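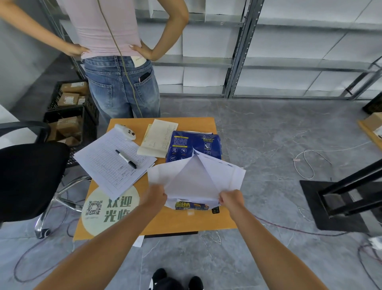 Lista: Almacén y envíos pequeños
Asunto: Re: Mesa de embalaje: ¿papeles a la izquierda o a la derecha?
Fecha: 18 de julio de 2023

Buenas tardes a todos:

Contesto debajo de cada parte del mensaje anterior, que si no luego no hay quien siga el hilo en el archivo.

> Hola, lista. Hemos pasado la preparación de pedidos a una mesa
> más pequeña y ahora no sé dónde poner la hoja de control. Si la
> dejo en el centro, la tapo con la bolsa. Si la dejo fuera, se me
> olvida marcar el pedido. ¿Cómo lo tenéis vosotros?

Nosotros también trabajamos en mesa pequeña desde marzo. La hoja va a la izquierda, con el rotulador encima, y el lector de códigos detrás. La bolsa se abre en el borde delantero, pegada al cuerpo. Así la hoja queda a la vista mientras se mete el paquete y se marca la casilla antes de coger el siguiente. Los albaranes ya leídos van al fondo, en un solo montón.

Lo que no funciona es tener en la mesa más de un pedido abierto. Lo probamos con los de Flolum, que son casi siempre de un artículo, y acabamos cambiando las etiquetas del 1598 y del 2173. Hubo que reclamar las dos bolsas al transportista.

> Otra duda: ¿las hojas sueltas las grapáis al terminar o las
> dejáis en una bandeja?

Ni una cosa ni otra. Al acabar cada tanda se recogen todas, se igualan los bordes contra la mesa y se repasan de una en una, con el número de pedido hacia arriba.

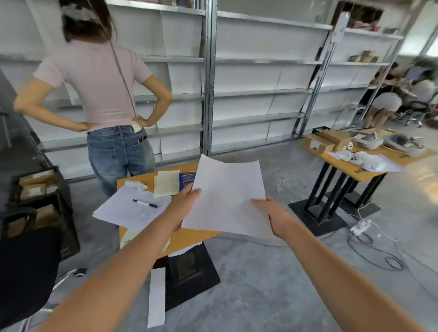 Si falta una, se busca en ese momento, antes de preparar nada más. Después van a una carpeta por cliente: Benlow en una, Mousavi en otra. Grapar nos daba más trabajo cuando había que sacar una hoja para una devolución.

> Y por último, ¿usáis bolsa o caja para lo blando? El proveedor
> me pide un mínimo de 3125 bolsas y me parece mucho.

Bolsa de plástico blanca para todo lo que no se rompe. Caja solo si el cliente la pide. El mínimo que te piden depende del impreso; sin logotipo, en Prarnside sirven paquetes sueltos y nosotros compramos 18 cada vez. Pide antes una muestra de cada tamaño y mete dentro tu artículo más grande, porque la solapa adhesiva se come varios centímetros.

Una cosa que no preguntas: pon las cajas pendientes en cajones apilables, en el suelo y al lado de la silla. En la mesa estorban y en la estantería hay que levantarse a por cada una.

Si alguien tiene una plantilla de hoja de control con las casillas más anchas, que la mande a la lista. La nuestra se queda corta para escribir a mano.

Un saludo.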